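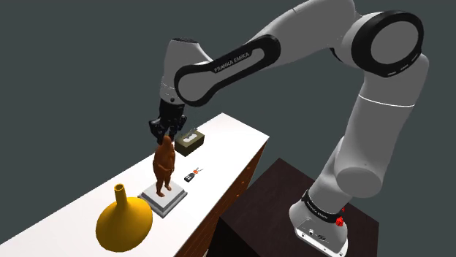 Bench clearance is the item people tick without looking, so it goes first on this sheet. A bench passes when you can wipe it from one end to the other without lifting anything. A long white countertop like the one in the picture shows every crumb and ring, and it still gets ticked "clean" by someone standing two metres off with the lights half down. Put your face near it. A little brown figurine counts as an item left out, the same as a mug would.

Nalura Shared Kitchen, Barreto Street
Opening and closing inspection, with comments
Filled in by: Josiane Lemaire
Date: 20/03/2022

1. Benches and prep surfaces
Result: Fail, redone, pass
Comment: Closing sheet from the night before said pass. There was flour in the join at the wall end. I don't know what the person signing thought they were signing.

2. Sanitiser strength
Result: Pass
Comment: Test strip read 200 ppm. The label on the spray bottle has rubbed off again. "Everyone knows what's in it" was the answer I got, and I'd like to see everyone prove it. Relabelled with marker and tape.

3. Cool room temperature
Result: Pass, with doubts
Comment: Door display says 2 degrees. My own probe, left in a jug of water on the middle shelf, said 4. Both are fine on paper. But the log has the same reading written in for every check this month, in the same pen, and fridges don't behave like that. Please write what you read.

4. Door seals
Result: Fail
Comment: Bottom corner of the cool room seal is split. Reported last time as "monitor". Monitoring it has made it longer. Needs replacing.

5. Gas shut-off
Result: Pass
Comment: Handle turns freely and the sign is at eye level. Boxes were stacked in front of it when I arrived. Moved them.

6. Extinguishers and fire blanket
Result: Pass
Comment: Gauges in the green, pins in, tags current. Blanket pouch hangs beside the fryer, so you'd have to reach past the fire to get it. Technically it meets the sheet. I'd still move it nearer the door.

7. Electric benchtop oven, 2,000 watts
Result: Fail
Comment: Running off a power board shared with the kettle. Unplugged. The Usine bakery people say it's never tripped. The board was warm when I put my hand on it, which is enough for me.

8. Floor and drains
Result: Pass
Comment: Mat by the sink curls up at one corner. Flipped it. It will curl the other way by April.

9. Pest stations
Result: Pass
Comment: No activity in either one. The Nalemus contractor left a glossy report with a colour graph and no signature. I've asked for a signed copy and will believe the graph when I get it.

10. First aid box
Result: Fail
Comment: Plenty of eye pads, no blue bandaids. Burn gel past its date. Restock before the next hire.

11. Hand basin
Result: Pass
Comment: Soap, paper towel and warm water all there. Someone had been rinsing a paint brush in it, judging by the colour of the plughole. Scrubbed.

Items to fix before the next hire: 4, 7, 10.
Re-check by someone other than the person who does the fixing.

Signed: J. Lemaire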